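# Meeting room, Murkholm office

The long table and the whiteboard, 2 January 2018. The board goes back on the wall in the meeting room once the new paint has cured. Until then it can be used flat on the table.
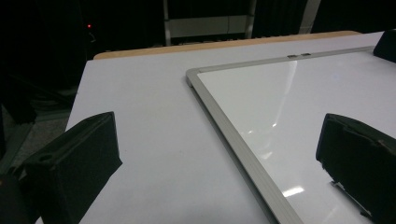 Whiteboard on the white table, silver frame, wooden strip along the far edge of the table.
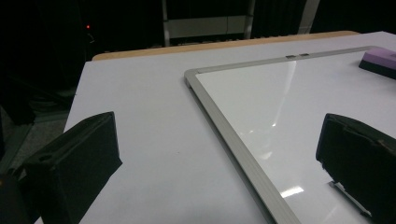

Ladi Dauda repainted the wall over the holidays. The color is Minel, the same one used in the hallway, and it took 3 coats to cover the old green. The paint store in Rutov mixed it from the hallway card, so the two should match in daylight.

A few notes for anyone using the room before May:

- Dry-erase markers only. The permanent ones have been moved to the supply closet.
- Wipe the board when you finish – the next group may not know what to keep.
- Please don't lean on the board while it is flat. The corners of the frame can mark the tabletop.
- Chairs are stacked in room 544 and can be brought back as needed.

The old town map that used to hang beside the board is an 1848 reprint. Sarmīte Org has it at her desk and is getting a quote for new glass. It will go on the opposite wall, away from the window.

The table came from the Rivadeneira building when we gave up the lease there in 2000. It has been in three rooms since then and will stay in this one. Two of the leg bolts were replaced last fall – if it wobbles again, tell Ladi and don't tighten them yourself.

More pictures will be added when the wall is finished.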